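Can a Machine Do My Chores Yet? (Plus the tips you came for)

Posted 28/03/2023 in Kitchen & Workshop

I get this one in my inbox more than any other question, even more than the one about getting candle wax out of a tablecloth: should I hold off on buying the good squeegee, the good vacuum, the good whatever, because a robot is going to be doing it all soon? My short answer is no, buy the squeegee. My long answer is below, with tips mixed in, because I can't help myself.

Floors first

Floors are the one place I'd say yes, mostly. I've had a Kallio robot vacuum for two winters now and I love it the way you love a dog that eats socks. It does the kitchen every night and the hallway when it feels like it. It can't do stairs, it hates the fringe on my rug, and it has dragged a phone charger the length of the house more than once.

If you have one, a few things that help:

Tuck rug fringe under and hold it with a strip of carpet tape. Double-sided, and press it down hard.

Wipe the sensors with a dry microfiber cloth once a week. Mine got "lost" in an empty room for a month before I tried this, and I was ready to send it back.

Cut the hair off the brush roller with a seam ripper instead of scissors. You slide it along the groove and the whole mess comes off in one piece - so satisfying!

Empty the bin outside. Trust me.

Dishes

The dishwasher is a robot, if you ask me, and a very good one. We just stopped calling it that. What it can't do is load itself, and I have watched a lot of videos of arms trying. They're getting better! Plates in a rack, fine. A sauce-covered whisk, a wine glass and a lid that's landed upside down in the sink, all in one pile? I'd still roll up my own sleeves.

While we're here: run the hot tap at the sink until it's properly hot before you start the machine, so the first fill isn't cold. And scrape, don't rinse. I rinsed everything for years and all I got was a bigger water bill.

Laundry

Washing and drying, done, solved, thank you. Folding is where it all falls apart. A towel is a different shape every single time you pick it up, and a fitted sheet is a different shape while you're holding it. A reader wrote to tell me she's waiting for a folding machine before she deals with her linen closet. Please deal with the linen closet. Put each sheet set inside one of its own pillowcases and stack the pillowcases, and you'll never hunt for a matching flat sheet again.

Shiny things

Now this is the chore I really wanted to talk about, because it's the one I get asked about by people with workshops too. Chrome, polished steel, mirrors, glassware, anything with a shine on it.

A plain gray block of wood looks like a plain gray block of wood from wherever you stand. Chrome doesn't look like anything of its own. It looks like the window, the ceiling light, your shirt, and the bench, all squashed and stretched around a curve. You and I don't get fooled much, because we've been grabbing faucets since we could reach them. A machine that works from a camera has a harder time of it. Is that black stripe a gap, or just something dark nearby showing up in the metal? Is the white squiggle the edge of the part or a lamp?
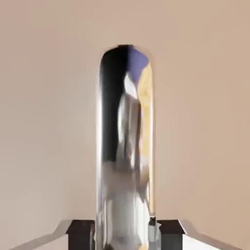 So when the folks who run small shops ask me whether an arm could take over picking polished parts off the bench, my feeling is: maybe, if every part is the same, sits in the same spot, and somebody has sorted out the lighting. Hand it a mixed tub of faucet bodies and cabinet pulls and I'd want to stand there and watch. The Grevside catalog has a whole section of grippers with soft pads now, and I spent a happy evening going through it, but even the pads won't help if the arm closes on the wrong side of the shine.

And gripping is only half of it. Anyone who has polished a tap knows you can put a scratch in it with one bit of grit. I've done it. I did it to a brand new kitchen faucet, in fact, the day it went in.

What I do with chrome, by hand, until further notice:

Rinse before you rub. Grit is what scratches, so float it off with plain water first.

Use a drop of dish soap and a soft cloth. An old T-shirt is great as long as you cut off the seams and any printed part.

For white crust around the base, lay a paper towel soaked in half vinegar, half water over it for 4 minutes, then rinse really well. Don't wander off and leave it, and keep it away from marble or limestone. Never mix vinegar with bleach cleaners, either.

Dry with a second cloth, and keep that one only for drying. Streaks are mostly just water that was left to dry by itself.

For the last buff, turn off the overhead light and hold a flashlight low and off to one side. Smears you couldn't see at all will jump right out at you (this works on glass-top stoves too).

In the workshop, put a square of felt or an old mouse pad in the vise jaws before you clamp anything shiny. I use Brumard pads because they were by the register, but the mouse pad did the same job for years.

Windows

I tried an Altik window robot last April, the kind that clings to the glass and shuffles back and forth. It did a decent job on the big patio door and left a little triangle in each corner, which I then went after with a cloth, standing on the same stool I'd have been standing on anyway. It was also loud enough that the cat moved into the bathtub. If you've got huge panes you can't get to safely, I can see it. For regular double-hung windows, a squeegee, a bucket and a squirt of dish soap will beat it every time. Wipe the blade after each pull, and do the top inch with a cloth first so it doesn't drip down on you.

What I'd spend money on right now

A robot vacuum if you have pets and mostly hard floors. Good microfiber cloths, more than you think you need, washed with no fabric softener. A headlamp, which has helped me clean more things than any gadget in this house - behind the toilet, under the stove, inside the gutter elbow. Leave the rest for a few more years and ask me again.

Next time I'm doing oven racks, and yes, I've read all your emails about putting them in the bathtub with dryer sheets. I have opinions.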